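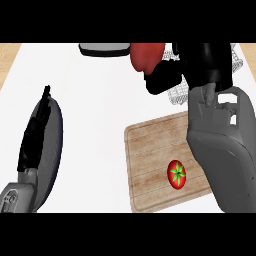
Gripper comparison moves to a simulated kitchen

22 October 2026

The robotics company Dammont has started a new comparison of two-finger grippers for kitchen work, and the first part is done completely in simulation. The tests use a two-armed robot at a white counter with a cutting board, a tomato and a wire rack.

The work is led by Jérémie Cordier at the company's office in Cosavstead. His team compares 2 sets of finger pads, one narrow and one wide, on the same arms and with the same controller. Each set must complete 200 attempts at picking up a tomato and moving it to another place on the counter. An attempt fails if the tomato is dropped or if the pressure goes above the limit.

"Round food is difficult for a flat finger," said Cordier. "We want to know this before we order parts – it is cheaper to drop a tomato on the computer."

The team has already made 765 shorter runs to adjust the speed of the wrist and the closing force. The results of these runs will not be published, as the settings were changed many times.

Bjartur Lauritsen, who writes the control software, said that the friction values are still the weak point of the model. They will be checked against measurements from a real arm in January. A second controller, named Zoëga, will be added to the comparison after that.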